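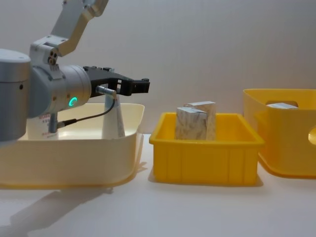
Home | Articles | Workshops | Reading List | Contact

Stop Announcing the Change Before You Know What It Is

September 27, 2025
By Jaime Aguiar

Most of the organizations I have worked with announce a change too early. They pick a name for it, print the name on a slide, and call everyone into a room. The people in the room ask what will be different for them next month. The person at the front says that details will follow. From then on the change is in trouble, and the people running it usually blame resistance.

I don't think resistance is the right word for what happens in those rooms. People asked a fair question and got no answer. They went back to their desks and did what they had been doing, which was the only sensible thing left to do.

I saw this closely at Cusham, a distribution company with 400 employees at the time. Management wanted to move purchasing decisions from the head office to the branches. It was a good idea. Branch managers knew their customers and were tired of waiting for a signature on small orders. The plan was given a name, Stiden, after the street where the first branch opened, and it was launched with a speech and a printed booklet.

The booklet did not say how much a branch manager could spend. It talked about trust and ownership for most of its pages. When I read it through, I found no dollar amount and no list of which orders still needed approval. The head office meant to settle those points later. In the meantime the branch managers kept sending every order up for a signature, and the head office complained that they weren't embracing the new approach.

Bohumila Baláž ran one of the branches. She had been with the company long enough to remember two earlier attempts at the same thing. She kept a folder of the orders she had sent up since the launch. There were 37 of them. Every one had been approved without a change, and the largest was for $739. She put the folder on the table at a regional meeting and asked what the highest amount was that she could sign for herself. The finance director said he would have to get back to her.

It took him 6 weeks. The limit, when it came, was a single sentence in an email. The branches began using it right away. I have often thought about how much of the booklet could have been replaced by that sentence.

The usual advice on organizational change says to build the vision first and let the practical matters come out of it. I used to give that advice myself. I believed that if people understood the purpose, they would fill in the rest. Some will. They tend to be senior, secure, and used to making decisions without permission. Everyone else has learned that filling in the rest is how you get blamed for something. Asking them to act on a purpose with no stated limits is asking them to take a risk that the people at the top have not agreed to share.

There is a case on the other side, and I take it seriously. If you wait until every rule is written, you can wait for years. Staff will also hear rumors while you are drafting, and rumors are often worse than a vague announcement. A colleague from my time at Quintana made this argument to me more than once, and she had examples. Her view was that an early announcement at least lets people object before the plan is fixed.

My answer is that you can ask people for objections without holding a launch. Go to the branch, the ward, or the school office and say that you are thinking of moving this decision here. Ask what they would need to know before they could make it. Write down what they say. That conversation takes an afternoon, and it doesn't need a logo. If the rumors start, they will at least be rumors about something real.

I would apply one test before any announcement. Choose a person three levels below the one making the speech. Write down one thing that person will do differently the following morning, in words they would use. If the sentence can't be written, the speech should be put off until it can. I have seen this test fail plans that had already been paid for, including one at Jarkar that I helped write, and I was not pleased about it.

Cusham has since dropped the name Stiden. The purchasing limit is still in place and has been raised once. Newer branch managers don't know it was ever part of a program. They look up the number, sign the order, and go on to the next one.

Filed under: Organizations, Opinion
6 comments | 37 shares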